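Ticket 309 - Ikthorpe Open tennis, player entry system
Status: Resolved
Opened: 25th October

Reported fault: Players withdrawn from the singles draw on medical grounds continued to appear in the order of play. Seven entries were affected, all in the qualifying rounds.

Initial response: The tournament office was advised to suspend publication of the order of play. Printed copies at the Gresow courts were to be withdrawn.

Investigation: Withdrawals entered by the referee were saved correctly but did not pass to the Ekanayake scheduling module. The module accepts a ranking of up to 1000. Each affected player held a lower ranking and the update was rejected without a warning.

Action taken: The limit was removed and the draw reissued. Lucky losers were placed by hand - the referee has confirmed the order.

Outstanding: Refund of the entry fee is a matter for the tournament office. A warning message for rejected updates will be included in the December release.

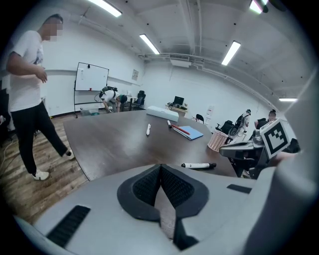
Man in white T-shirt and trainers, wood-plank floor.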